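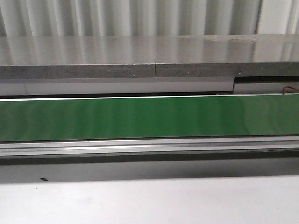
Grey stone top with the white pleats behind it

Thread: Going quiet without going passive, fan swap or leave it?

hildedewulf
Right, I've had the Avine tower cooler for 5 months and I'm fed up with the noise. It's fine when I'm writing, but the moment I open a game the thing spins up to 3000 rpm and I can hear it through headphones! I was going to bin the stock fan and put a Baert on it. Worth it, or should I be looking at the case fans first?

Joris_M
Leave the fan, change the curve. I had the same cooler and the default curve is silly, it goes flat out at the first sniff of load. Set a delay of five seconds and cap it lower. Cost me nothing.

veerle.t
Sorry Joris but I don't agree. I did all that with mine and there was still a tick from the bearing at low speed, which is worse than the whoosh if you ask me. Swapped it for a Kisside (30 euros, ouch) and the tick went.

Joris_M
Then you had a duff fan, Veerle. That's a warranty job, I wouldn't go shopping over it.

veerle.t
I did ask! Shop said it was "within normal". So I went shopping :)

indrek_s
What case is it in? My old Plamov had a solid front panel and everything inside it sounded like a hairdryer. Took the front off one evening to test and the CPU fan dropped right down.

hildedewulf
Ha, it IS a Plamov, the small one. Front panel is off now and it's quieter, no question. Bit more of a hum from the graphics card though, or maybe I just couldn't hear it before?

indrek_s
Probably the second. Once one noise goes you start hearing the next one.

ansdekker
Can I just say, check the rubber pins too. Mine had one missing and the fan buzzed against the heatsink for a whole September before I looked.

hildedewulf
Pins are all there, just checked. Did Joris's curve as well and I can live with it for now. Still want the Baert, mind. Does anyone know if the clips fit or do I need the long ones?

veerle.t
Long ones. They weren't in the box with mine, so ask before you order.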